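Fosard to move small-parts packing to flat-delivered cartons

Trostbridge, 4 September 2026

Fosard will stop buying ready-made boxes for its small-parts orders and will put the cartons together on site at its Trostbridge packing room, the company said in a notice to trade customers. The change covers spare knobs, hinges and fixing kits. Larger orders are not affected and will go out in the present double-wall cases.

The new carton is supplied by Tatley. It is a plain brown single-wall box, close to a cube when made up, and arrives folded flat in bundles of 52. Fosard said the flat stock takes up far less shelf space than the made-up boxes it has been buying since February, which came in stacked cages and had to be kept in a separate store across the yard.

Each carton is opened out and squared at the bench, and the bottom flaps are folded in before it is filled. The top is left open until the contents have been checked against the packing slip. Tape goes along the centre seam only. The earlier method, with a second strip across each end, has been dropped for parcels under the lower weight limit.

Small cardboard carton at the packing table

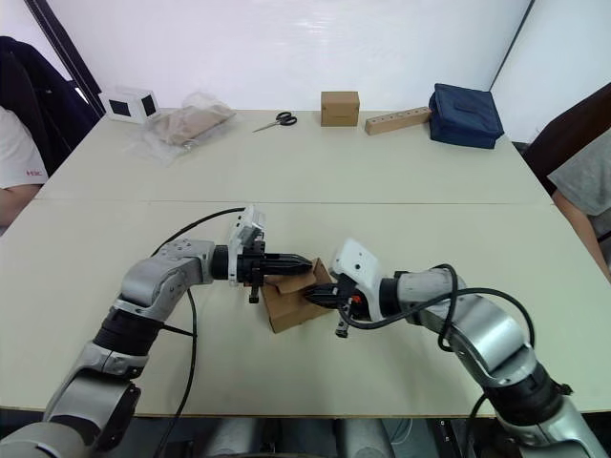
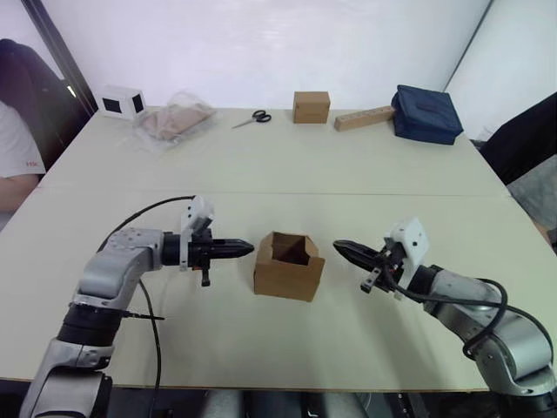 Fosard said the main fault found during the changeover was poor creasing. Where the score line is shallow, the flap tends to spring back and the carton leans to one side, which leaves a gap at the seam once it is taped. Tatley has agreed to deepen the score on later deliveries. Cartons from the first delivery will still be used, but the flaps are to be folded right back once before the box is made up.

The notice also sets out changes to the filling. Paper wrap replaces air pillows in all cartons of this size. Metal parts are to be wrapped singly and placed at the bottom, with the paperwork on top — not down the side, where it has been getting torn when the box is slit open. Loose screws will continue to be sent in sealed bags.

Parts for Weidemann cabinets will be packed in the same carton but will carry a separate label with the cabinet model on it. Customers who book in goods by label should note that the order number moves from the top flap to the side panel. The barcode format stays the same.

Minimum order quantities for hinges and knobs remain at 200. For fixing kits the figure goes up from 200 to 300, which Fosard put down to the number of kits that fit in a full outer case. Orders already placed will be honoured at the old quantity.

Empty cartons can be flattened and put out with ordinary cardboard recycling. Fosard will not take them back, but the returns scheme for double-wall cases continues on the existing terms, and cases should be folded and tied before collection.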